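Plumis Museum of Forests
Learning Pages for Ages 8 to 11

Why Does Wood Have Lines in It?

Look closely at a wooden ruler, a cutting board or a door. Most pieces of wood have lines running across them. Some are straight and very thin. Others bend, loop or spread out like ripples in a pond. The pattern made by these lines is called the grain.

The grain was not painted on. It was made by a living tree, slowly, over many years. On a tabletop, fine grain may be seen best when light falls across it from one side.

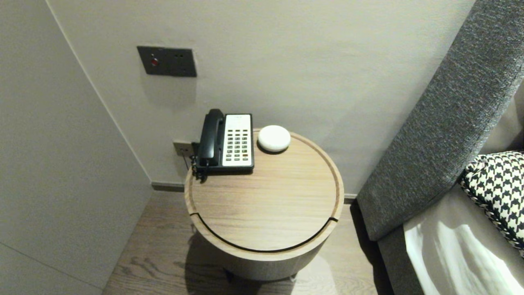 How a tree grows wider

A tree grows in two ways. It grows taller at the tips of its branches, and it grows wider just under its bark. Between the bark and the wood there is a very thin layer called the cambium (say "KAM-bee-um"). The cambium makes new wood on its inner side and new bark on its outer side.

In places with a cold winter, this layer is busy in spring and summer. Spring wood grows quickly and is often pale. Summer wood grows more slowly, and it is usually darker and harder. In winter the tree rests. One pale band and one dark band together make a single growth ring, and in most years a tree adds one ring.

Scientists who study these rings are called dendrochronologists. The museum's own ring specialist, Konrad Nägeli, looks after a slice of spruce from the Ovska forest. It has 22 rings, so the tree was a young one. Two of the rings are much thinner than the others. Mr. Nägeli believes that those were dry summers, when the tree could not drink enough water to grow well.

From rings to lines

If a log is cut straight across, like a slice of carrot, the rings appear as circles. Boards are usually cut the other way, along the length of the log. The saw then passes through many rings from top to bottom, and the rings show up as long lines.

The angle of the cut makes a difference. A board cut from near the middle of the log often has straight, narrow lines. A board cut from nearer the outside may have wide arches shaped like flames. Both can come from the same tree.

What about knots?

A knot is a round, dark spot. It marks the place where a branch once joined the trunk. As the trunk grew wider, new wood formed around the bottom of the branch and closed it in. The grain has to bend to pass a knot, just as a stream bends around a stone.

Wood in the home

People who make furniture choose wood partly for its grain and partly for its strength. Wood is also used together with other materials. A table may have a wooden top and a metal frame, for instance. 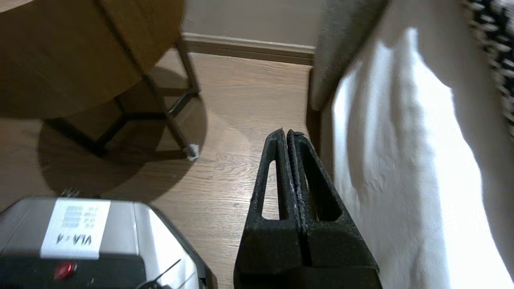
Reading time: 3 minutes

Counting the trees at Ovska

The museum helps to care for a small forest at Ovska. When foresters last counted it, there were 3660 trees. After a winter storm in January, 3610 were still standing. The fallen trunks were left on the ground, where beetles, mosses and mushrooms now use them for food and shelter.

Try it yourself

You will need a sheet of thin paper, a wax crayon and a piece of rough, unpainted wood. Ask an adult to check the wood for splinters.

1. Lay the paper flat on the wood and hold it still.
2. Rub the side of the crayon gently over the paper.
3. Look for lines, arches and knots in your rubbing.

Words to know

Bark: the outer covering of a tree.
Cambium: the thin layer where new wood and bark are made.
Grain: the pattern of lines in a piece of wood.

Text by Ezequiel Gallardo, Plumis Museum of Forests, Jorkamgate. Page last reviewed 10 July 2026.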